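Lists | Archives | Search | Subscribe | Log in

Re: [jaltness-civic] Emport's numbers on the council race
Wed 12 June
4 replies | 2 shares

> Emport just put out its write-up on the third ward. They say their
> outreach program "moved" 198 undecided voters in the last two weeks,
> and that the campaign would have lost without it. Seems like a pretty
> strong case for hiring them again before the school board vote in
> August. Has anyone read the whole thing?

I read it, all 14 pages, and I'd slow down before calling it a strong case.

Emport was paid by the campaign. Emport made the phone calls, Emport decided who counted as undecided, and Emport then called the same people back and asked if they had changed their minds. I don't doubt that 198 people said something polite to the caller. I would have too, if it got me off the phone. The report never says how many people were called in total, or how many had already voted early by then. Those two numbers would fit on one line.

It also takes credit for the Orakzai Street precinct, where our side did well. Our side always does well there. We carried it the last two times with no consultant at all and a box of leftover flyers. 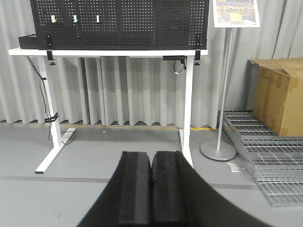
As for August, the part of the proposal that bothers me most is the budget. Emport wants a field office for 8 weeks, fully furnished, and the furniture line alone is more than we spent on mailers last year. The school board race covers a much smaller area and most of the work is knocking on doors. I can see paying for phones and printed walk lists. I can't see paying a markup on office furniture when a plain white standing desk would do the job as well as anything in their catalog. If they want to charge us for a room, I'd like to see who owns the room first.

Somebody will bring up Skekimine, since it's on the first page of the pitch. Yes, their candidate won there. The other candidate dropped out 20 days before the vote - a detail the pitch leaves for a footnote.

Before this goes to a vote I'd ask Emport for the full call list with names removed, the script they used, and the dates of both rounds of calls. If they send it and it holds up, fine, I'll say so on this list. My guess is we get another slide deck.

Previous message | Next message | Thread index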